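Visita a Jatetti: qué mirar antes de comprar pinzas de mano

El taller de Jatetti está en la calle Sarmiento, en una planta baja con persiana metálica y sin cartel. Fuimos con dos preguntas concretas. La primera, cuánto cuesta poner en marcha un puesto de recogida de demostraciones con pinzas de mano. La segunda, si merece la pena empezar por ahí antes de comprometer dinero en un brazo.

Nos recibieron el 6 de febrero de 2018 a las nueve y media. La visita estaba prevista para una hora y duró casi toda la mañana, en parte porque la persona de compras llegó tarde con las hojas de precios y en parte porque nos dejaron probar el material.

El taller tiene un despacho, un almacén estrecho y la sala de puestos. En el almacén guardan los repuestos por cajas: dedos, almohadillas, tornillería, cables. Nos llamó la atención que las almohadillas ocuparan más estantes que todo lo demás. Según nos dijeron, es lo que más se gasta y lo que casi ningún cliente incluye en el primer pedido.

En cuanto a precios, el juego que ofrece Jatetti sale por 2942 euros e incluye la pinza, los soportes y la puesta en servicio. El de Foltia, que también habíamos pedido por correo, se queda en 1694, pero llega sin montar y sin repuestos. Sobre el papel la diferencia es grande. Una vez sumadas las horas de montaje y un primer lote de almohadillas, se reduce bastante, y todavía queda por ver quién atiende las averías.

Pasamos después a la sala. Las tareas que preparan son de objetos domésticos: guardar cosas de aseo en un neceser, colocarlas de pie, sacarlas. Usan una mesa de madera clara y una tela negra de fondo. Preguntamos si hacía falta mobiliario especial y la respuesta fue que no; una mesa firme y una tela bastan para empezar. Lo apuntamos porque en nuestro borrador había una partida para mesas técnicas que ahora podemos quitar.
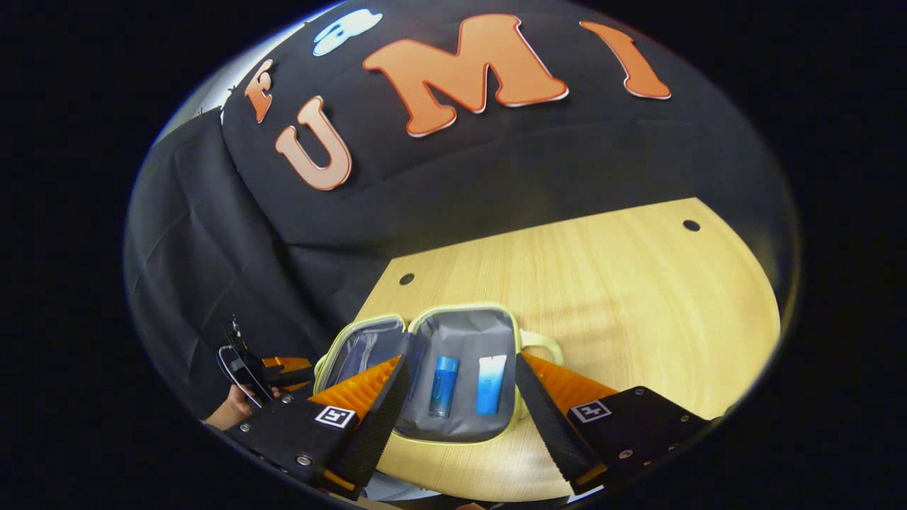

Sarita Sisodia opinó que estábamos mirando la partida equivocada. El precio de la pinza se paga una vez, nos dijo, y las horas de quien la maneja se pagan todas las semanas; si el presupuesto no aguanta tres meses de sueldo, más vale retrasar la compra que tener el equipo en un armario. Añadió que ella pediría siempre dos pinzas por puesto, aunque la tarea se haga con una.

Le preguntamos por el almacenamiento, que tampoco teníamos calculado. Recomendó reservar discos desde el principio y no fiarse de los que ya haya en la oficina. No quiso dar una cifra sin saber cuántas horas vamos a grabar, lo cual nos pareció razonable.

Del brazo hablamos poco. Jatetti no los vende y remite a Fluletti, que alquila por meses. Nos interesa la fórmula -- permite probar sin inmovilizar el dinero -- aunque el contrato obliga a contratar también el seguro y el transporte de ida y vuelta. Hemos pedido las condiciones por escrito.

La parte floja de la visita fue la documentación. El manual está a medias y varias páginas remiten a un anexo que no nos pudieron enseñar. Tampoco quedó claro el plazo de entrega de los repuestos: en el despacho nos hablaron de una semana y en el almacén de tres.

Para nuestro presupuesto proponemos lo siguiente. Un solo puesto, con dos pinzas. Una partida separada de 3000 euros para consumibles, discos y adaptación de la sala, que no se pueda gastar en equipo. El alquiler del brazo, fuera de esta fase; se revisaría en mayo con lo que se haya grabado hasta entonces.

Pendiente de aquí a la próxima reunión: oferta firmada de Jatetti con el plazo de repuestos por escrito, precio de las almohadillas sueltas de Foltia y medidas de nuestra sala. El aparcamiento en Sarmiento es complicado, así que si alguien va a repetir la visita conviene ir en autobús.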